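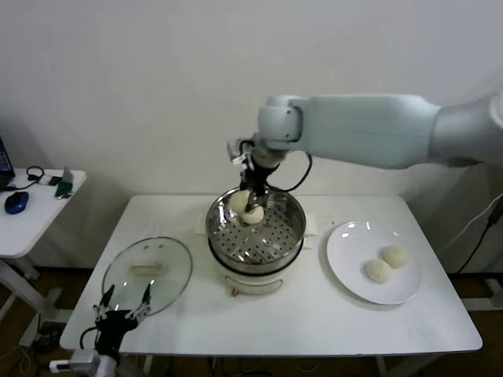
The bun table, open day at Murkero.

Buns, a robot and an open day: what do we ask them?

Posted by dustport_dad, 1 Jul 2019

Our neighborhood hobby club got invited to the open day at Murkero, the automation shop out past the Dustport rail yard. I went in May to the preview for club organizers and took the picture. Most of the building is what you'd expect, meaning gray cabinets and men with lanyards. The thing everybody stood in front of was the bun table. It's a two-arm setup with a steamer pot, and it moves steamed buns between the pot and a plate. That's the whole show. I watched it for longer than I've watched some movies.

Now I have to take the real group, which is a mix of retirees, teenagers and one faction that only came around to the idea when I said the word "buns." I'd like us to ask something better than "will it take our jobs" and "can we eat those." The Murkero people were pleasant but they had a script, and when I wandered off the script I got a smile and a brochure.

So, for anyone who has worked with these or has run a demo like it:

Why would you choose steamed buns, of all things? Is it hard, or does it only look good?

What should we watch for to tell a decent demo from a canned one?

Is there a polite way to ask them to mess it up?

I know a little about machines (I fixed copiers for a living until the copiers stopped wanting to be fixed) but nothing about arms. The brochure says "adaptive manipulation" on every page, and I'd like to know if I should be impressed. We have an hour there, minus parking.

Edit: to the two people who messaged me, no, I did not get to eat one.

Posted by sprocketwidow

I ran demos at trade shows for years, for a company called Graltoler that made packing lines and very good tote bags. I've never worked on a bun, but I've done bread rolls, and I've done one terrible weekend with ripe peaches.

Buns are a fair choice. A soft round thing is harder than a hard square thing. Squeeze too little and it drops, squeeze too much and you've got a thumbprint, and a crowd can see a thumbprint from the back row. With a wooden block you could grip like a gorilla and nobody would be the wiser. The pot makes it worse. In your picture the fingers have gone down inside the rim, and a metal rim is exactly the thing you don't want to clip with your wrist in front of the public. I clipped one once. It rang like a church.

The other thing I'd look at is the lid. It's glass, lying flat off to the side of the pot, and the second gripper is reaching over toward it with its fingers wide open. I can't tell from a still whether the robot took the lid off or a person did before the doors opened. Ask. Glass is miserable for cameras, which tend to look straight through it and report a table. If that arm finds the lid by vision wherever you put it, I'd be more impressed by that than by all the buns. If it just goes to a memorized spot, fine, but then it's a very expensive pot-lid holder.

How to tell canned from live:

Watch several rounds and pay attention to the path. A canned arm makes the same move every time, down to the little wiggle at the end. A live one hesitates in different places and looks slightly embarrassed.

Ask them to put the plate somewhere else. Don't say "adaptive manipulation." Say "could you slide the plate over a hand's width?" Then watch the face of the youngest engineer and skip looking at the robot altogether. You'll have your answer before the arm moves.

Ask what happens when it drops one. Any honest team has a story about this and has been dying to tell it. If they say it doesn't drop them, move along to the refreshments.

Ask how they reset. Somebody has to put the buns back. At Graltoler that was me, 1,894 rolls in one show, because the sales office wanted a number for the newsletter. I still don't care for rolls.

On messing it up: yes, there's a polite way, and it's to let a teenager ask. An adult who says "can you make it fail" sounds like a competitor. A fourteen-year-old who says it sounds like the future of engineering, and they'll be given a sticker. Bring your teenagers to the front and stand behind them looking apologetic.

Please don't let anyone reach in while the thing is running, however slow it looks. That includes the bun faction.

Posted by lau_line_4

its just pick and place. we had this in the 90s. waste of an hour imo, go see the cabinets

Posted by halfpintcontrols

I'm going to disagree with the cabinet enthusiast above, though I did like the cabinets.

I do controls work at a commercial bakery in Lau, so I come at this from the other end, where the food gets sold. Pick and place in the 90s mostly meant the part was in the same spot every time, facing the same way, because a fixture put it there. Two buns sitting up against each other on a plate, like in your photo, are already a nuisance. Soft things that touch tend to stick. When you lift one, its friend may come along for the ride. If you want a good test that won't upset anybody, ask them to have it pick up one of a touching pair and see if the other stays home.

Things I'd ask, from a boring production point of view:

How long does one bun take? Don't be rude about the answer. On a demo table it might take longer than you'd take with your fingers and a paper towel. Our line would laugh at that, if our line laughed, but our line also can't do anything except the one product, and changing it over costs me a weekend.

Who taught it? There are a few ways. Somebody can type in positions, somebody can move the arms through the job by hand or by remote over and over, or the software can work out its own path from a camera. Sometimes it's a person driving it live from the next room, which is a perfectly respectable thing to show as long as they tell you. Ask it straight: "Is anyone steering it right now?" People who are proud of their work answer that one quickly.

Does it work with steam? I can't tell from the picture if the cooker was on. Steam fogs lenses and makes surfaces slick, and a warm fresh bun behaves differently from one that has sat out since breakfast and could be used for tennis. If they're running it cold for the open day, that's sensible around visitors, but I'd want to know if they have ever run it hot.

How do you clean the fingers? This is my favorite and it gets the best silences. Those are slim black fingers with joints and cable close by. Lovely for a lab table. At my place the hygiene auditor would need to sit down. They may have a good answer with covers or swappable tips, and if so I'd like to hear it, so please report back.

As for whether you should be impressed: medium. Getting a soft bun up off a steamer tray without denting it is nice work. It's also some distance from a machine you could leave alone in a kitchen. I'd tell your group to enjoy it the way you'd enjoy watching a toddler carry a full glass across the room.

For the hour, I'd spend most of it at the bun table and go early, before the engineers are tired. They get chattier once they've had a question that isn't about jobs, so put your copier man hat on and ask about the cables. Every one of them has an opinion on cables.

Posted by dustport_dad

Thanks, both of you. (And thanks, line 4, I'll look in on the cabinets.)

I've handed the "is anyone steering it" question to our quietest retiree, who used to do tax audits and can ask it without blinking. The teenagers have the plate question. The fingers question I'm keeping for myself.

Parking is apparently on the grass behind the loading dock, in case anyone else here is going.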